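Munisdale Anti-Static Cleaning Brush Set

Set of 4 brushes
Item 229
In stock, ships from our Munisdale shop

If you have ever tried to clean something delicate with an old toothbrush, you will know why we started carrying these! Our Munisdale brushes are made for all the small, fussy places where dust likes to settle and a cloth just pushes it around. Tin-yau Lu first ordered a box of them for the repair bench, and within a week they had wandered off to the front counter, the stock room and (we think) somebody's sewing table, so we took the hint and put them on the shelf for everyone.

You get four brushes in a roll-up cotton pouch. The widest has long, soft bristles for sweeping loose dust off flat surfaces. The next one down is a little stiffer and is the one most people reach for first. Then there is a narrow flat brush for seams and grilles, and a tiny round one with a bent neck that gets into corners you can't even see into properly. The handles and bristles are conductive, so static doesn't build up while you work, and the dust doesn't jump straight back onto whatever you just cleaned.

What people use them for

Sewing machines, record players, camera bags, keyboards, model railways, hearing aid cases, the vents on the back of the TV. One of our regulars bought the Etura sweater comb from us years ago and now uses the smallest brush to clean the comb, which made us all very happy. They are gentle enough for painted figures, though please try a hidden spot first if the paint is old or flaking.

Cleaning a computer

Dust in a desktop computer is the job we get asked about most, and these brushes are lovely for it. Shut the machine down, unplug it and leave it a few minutes before you take the side panel off.

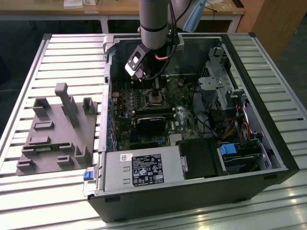 A soft brush and a bit of patience will do more than a blast of air from too close up. Lay the tower on its side with the open side facing up, so you can see what you're doing and have both hands free. Use the wide brush on the open stretches of the green motherboard, with hardly any pressure, and save the bent one for between the small capacitors and along that column of blue connectors. Leave the silver power supply closed up, and just brush its outside.

Care

Wash the brushes in lukewarm water with a drop of dish soap, shake them out and let them dry flat overnight. Please don't put them on a radiator, as the bristles will curl.

Details

Longest brush: 232 mm
Bristle length on the wide brush: 40 mm
Pouch: unbleached cotton with a tie
Replacement brushes sold singly

Questions about which size you need? Write to Li-hua Ho at the shop and she'll be glad to help.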